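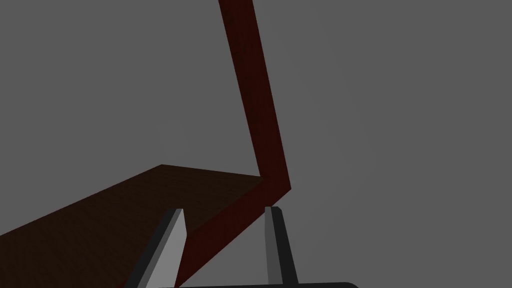 Teaching a robot arm without leaving my chair

I spent most of last week telling a robot where to put its hands, and I'm still finding out how bad I am at it. If you've read this column before, you know I'll try anything that comes with a free coffee, so when the people at Nerumano asked if I wanted a turn at their remote control desk in Stoldale, I said yes before they had finished the sentence.

The short version of the news: Nerumano has opened its practice program to people from outside the company. It's called Jumitz, it runs all through the summer, and you don't need to know a thing about robots to sign up. You sit down, you put on a headset, you take a controller in each hand, and a robot inside a simulated house copies what you do. Every run you finish gets saved, and the saved runs go into a pile that's used to train the robot to do the job alone later on.

They have set a target of 200 good runs for each task. When I got there the pile for the furniture task stood at 125, and I'd love to tell you I pushed that number up a lot. I did not. I did get a few in, though, and one of them was pretty smooth if I say so myself!

The part that surprised me was how much of the work is just looking. My hands know where they are in real life. In the simulator I only knew where the grippers were because I could see them, and each view gives you a very different idea of the place. Switch to the close one and you get two fingertips, a big slab of dark red-brown stuff and a whole lot of plain gray. Switch to the wide one and suddenly you're in a room, with a floor and a table and a painting on the wall, and you have to work out all over again which way is forward.

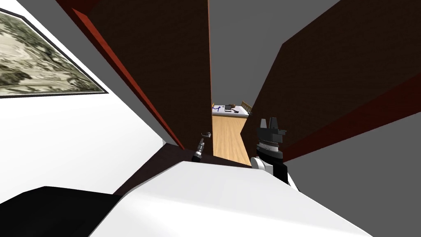

Both grippers in view, with the table and a wooden chair on the far side of the gap.

My first few tries were a mess. I kept reaching too far (everybody does, I was told), and then I'd pull back too fast and have to start again. The trick that helped me was to move one arm and leave the other one completely alone. As soon as I tried to be clever with both, my left hand started doing whatever my right hand was doing, and in the simulator that looks every bit as silly as it feels.

You also have to go slower than you want to. The robot learns from what you show it, hesitations and all, so if you wave the arm back and forth while you make up your mind, you're teaching it to wave the arm back and forth. The staff sort through the runs afterward and throw out the worst ones. I asked what share of mine went in the bin and got a very kind smile.

There's a second way of doing this, where you stand next to a real arm, take hold of it and walk it through the motion yourself. Jumitz will offer that too, starting in November, in the old Bouchard building across the road. I got to try it for a couple of minutes and it's a lot easier on the brain - you can feel when you're pushing against something. But it ties up a whole machine for every person, and if you drop things, they really do drop. In the simulator you hit reset and the room is back the way it was.

So who is it for? I'd say anyone with a bit of patience. If you play video games you'll pick up the controllers faster than I did, but the best runs I watched came from people who were calm about it and didn't mind doing the same reach over and over. You get a short lesson first, then a practice room where nothing is saved, then the real thing. Take the breaks when they're offered. I skipped my first one and the headset left me a little wobbly on the stairs.

Sessions are free and you book them at the front desk in Stoldale or by phone. So far 311 people have put their names down, and the next open spots are a few weeks out. Bring your glasses if you wear them, they fit under the headset just fine. I've got my second session booked already, and this time I'm keeping my left hand in my lap until I need it.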